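Setting Up the Solora Benchtop Balance

4. Choosing a location

Put the balance on a solid bench that does not flex when you lean on it. Keep it away from doors, air vents, fans, and direct sun. A centrifuge or shaker on the same bench will cause the reading to drift.

Leave 200 mm of clear space on each side so the draft shield doors can open fully. Racks, stands, and bottles should be moved back before you start. 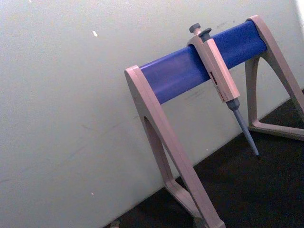

5. Leveling

1. Find the bubble level at the back of the base.
2. Turn the two front feet until the bubble sits inside the circle. Turning a foot clockwise raises that corner.
3. Press lightly on each corner of the housing. If it rocks, repeat step 2.

Note: Level the balance again any time it is moved, even a short way along the same bench.

6. Warm-up

1. Plug the power adapter into the balance first, then into the wall outlet.
2. Press ON. The display runs through a segment check and then shows 0.00 g.
3. Leave the balance on for at least one hour before calibrating. In a cold room, allow 2 hours.

Caution: Use only the adapter supplied. Other adapters may fit the socket but can damage the board.

7. Calibration

You will need the 2,000 g calibration weight from the accessory case. Handle it with the fork or with clean gloves — skin oil changes its mass over time.

1. Empty the pan and close the doors.
2. Press TARE and wait for the stable mark.
3. Hold CAL until the display shows the weight value, then release.
4. Place the weight in the center of the pan and close the doors.
5. When the display stops flashing, remove the weight. The reading should return to 0.00 g.

If Err 2 appears, the weight was off center or the pan was touched. Go back to step 1. If it appears again, check the level and look for debris under the pan.

Note: Calibrate again after the room temperature changes noticeably, and before any weighing that will be recorded.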